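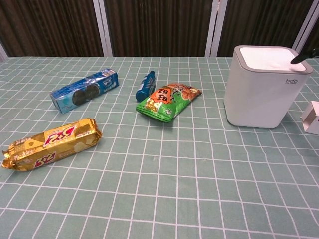 Dinesh Tyagi says he skipped straight to printing and had to redo every label on his shelf, so please do the steps in order, he says, pairing first, tape second, dates third.

Search this guide Go

February - by Elmarie Mnguni

Section 4. Setting up the Drekitz label printer for a pantry or food cupboard

For the Drekitz with the gray tape door. If yours has the tape door on the bottom, go to the Wirkus section instead, menus are different.

Before you start

Full set of batteries or the wall adapter. One tape cassette, 18 mm. Phone with Bluetooth on. Scissors. Clear bit of table to sort packets on.

Loading the tape

1. Power off. Slide the tape door toward you and lift.
2. Pull out the cardboard shipping tab. Easy to miss, it's the same color as the case.
3. Drop the cassette in, text side up. Push until both corners click.
4. Turn the spool with a fingertip to take up any slack.
5. Close the door. Power on. Hold Feed for two seconds and cut off the blank bit.

CAUTION: Do not pull tape out by hand once the door is shut. Strips the feed gear and that part isn't sold seperately.

Pairing

1. Open the Kasdale app, tap Add device.
2. Hold the power button until the light blinks blue.
3. Enter code 2442. Same on every unit. You can change it later under Settings - Security.
4. Wait for solid blue. Can take a minute, leave it alone.

Note: No blinking light, old phone still connected. Forget the printer on the old phone and go again from step 2.

Making a pantry template

1. In the app tap Templates, then New, then Food.
2. Pick two lines. Three fits but the print gets tiny.
3. Line one: what it is. Keep it short. "Biscuits" is fine, "Rice long" is fine.
4. Line two: the date. Choose Best before if you're copying it off the pack, Opened if you're tracking from the day you opened it. Pick one and stick with it for the whole cupboard.
5. Save with a name you'll recognize. Not Template 1.

Note: The app stores up to 2000 labels. Past that the oldest drop off with no warning. Export now and then - Menu, Backup, Export list.

Printing and sticking

1. Sort packets by kind before you print. All the dry stuff, then the sweet stuff, then jars and tubs.
2. Print one test label. Check the date format, the app likes to go back to day first after an update.
3. Print the rest of that batch.
4. Wipe the surface with a dry cloth. Stick, press from the middle out.

CAUTION: Don't cover the maker's own date or the allergen list. Flat side or the lid if there's no room.

On shiny or crinkled wrappers the tape lifts at the corners. Fold it over the edge like a flag, or label the bin and leave the packet bare. Soft plastic tubs are ok if dry.

If something goes wrong

Faint print - clean the head with the swab, let it dry, try agian.
Tape stuck - power off, door open, cassette out, cut the jammed end square.
Blank labels - shipping tab still in, or cassette upside down.
Date a day out - phone time zone. Fix it on the phone then re-pair.
Ferraro refill tape not recognized - Settings, Tape, Manual, 18 mm.

Next: Section 5, Labels for the freezer

Contact support | Copyright Drekitz | Back to top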